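Birkalberg Allotment and Orchard Society
Minutes of the winter meeting, January 2020

Welcome and last minutes
A splendid turnout for a dark evening, with 54 members in their seats before the tea was poured. The last minutes were agreed with one correction: the pears by the Tevton gate are Conference, as several people were keen to point out!

Apple day
What a day it was. We sold 201 bottles of juice and ran out of labels before lunch. The meeting agreed to borrow a second press from Emard next time, and to start washing the fruit the evening before. Children's peeling contest to be kept, with blunter peelers.

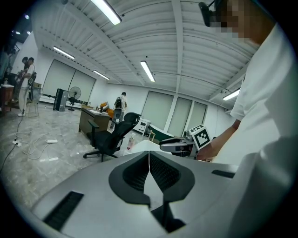
Grafting morning
Members were delighted to hear that the old russet by the pond has given plenty of good wood for cuttings. Rootstocks are on order from Macapagal at a total of £179, agreed on a show of hands. Beginners are very welcome and there will be spare knives and tape. Please bring your own gloves and something to kneel on.

Paths and water
The lower path is a bog again. Two loads of woodchip to go down before the barrows come out, and plot 3 has kindly offered space for the heap. 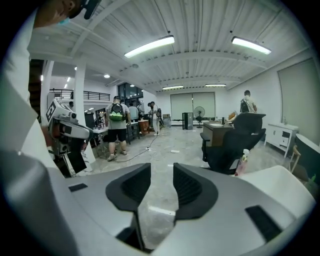 The new water butts were then discussed at cheerful length. Green was preferred to black by a good margin, and taps are to be fitted high enough to take a full-sized can.

Any other business
Seed swap: bring named envelopes, please, and more beans! Bonfires only after dusk. Meeting closed at nine, with cake left over.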